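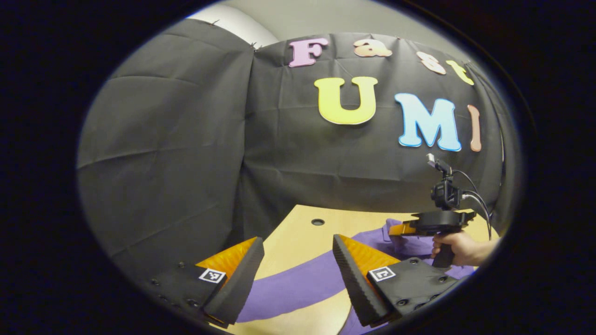 Getting fold lines out of a cloth backdrop

I love a plain black cloth behind a table! It hides a tired wall in five minutes, and pastel letters look wonderful on it. The one nuisance is the grid of creases you get when the cloth has been stored folded.

Hang it the night before if you can and mist the creases lightly with water. Pull each panel down gently by the bottom hem and let it dry where it is. Stubborn lines need an iron on the back, on low — test a corner first, especially with polyester.

Pin the top edge every 5 inches or so. Wider gaps let it sag and you get those big loose swoops (pretty for a stage, less so behind a craft table).

Letters go up last. Start from the middle of the word and work outward, and step back to the door before you fix the final one. A thin white border around each letter makes soft pinks and yellows pop on black, so leave one when you cut.

Afterward, roll the cloth on a long cardboard tube. Mine came free from the fabric shop in Prammont and it's still going strong!

Last updated: June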